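Cutlery basket

A cutlery basket, also called a cutlery tray or flatware basket, is a low open container for keeping knives, forks, spoons and other long, thin table items. It is used in kitchen drawers, on sideboards and directly on the dining table. Woven baskets of this kind are made of willow, rattan, seagrass or paper cord, and cheaper ones of plastic strip that copies the look of cane.

Form

Most cutlery baskets are rectangular and longer than a dinner knife. A common inside length is 23 cm or a little more. The depth is small, so that the handles can be taken with the fingers without tipping the basket. The inside is often divided into 3 or 4 long compartments. In some regions one compartment is narrower than the others and is kept for chopsticks, skewers or drinking straws.

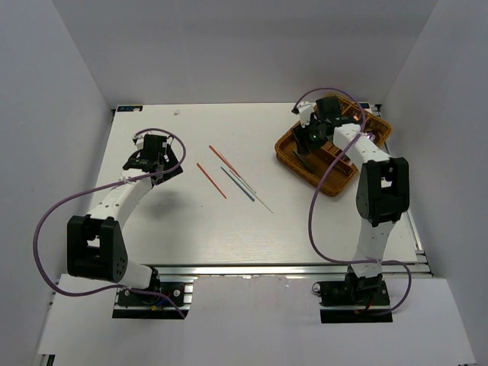 A brown woven wicker tray on a white tabletop.

Weaving

The base is usually made first. Stakes are bent up from the base to form the walls, and thinner strands are woven between them. The rim is made last. It holds the ends of the stakes and takes most of the wear, because the basket is normally lifted by it. Dividers can be woven into the walls or made as separate pieces and tied in later. Tied dividers are easier to repair, but they become loose sooner.

The Nandon pattern, named after the workshop that first sold it, has dividers of the same height as the walls. In the Jerko pattern they are lower, and a folded napkin can lie across the top. A sales list printed by Zoller one December gives 2,132 baskets of both patterns, almost all of them in brown.

Use

Items are sorted by kind and laid with the handles in one direction. Slender pieces are more difficult to sort than forks or spoons, as they roll and cross each other when they are put down together. 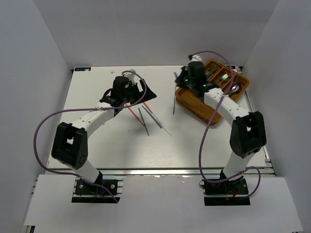

Placement on the table depends on the size of the table and on the number of people served. At a small table the basket is put in one corner, so that the middle stays free for dishes. It may also be turned diagonally, like the one at the far right of the tabletop, which has a thick braided rim and woven dividers. At long tables the Sirko handbook of table service advises one basket at each end.

Care

Woven baskets should be brushed out with a dry, soft brush. Cutlery must be fully dry before it is put back.

See also: Bread basket; Place setting; Wickerwork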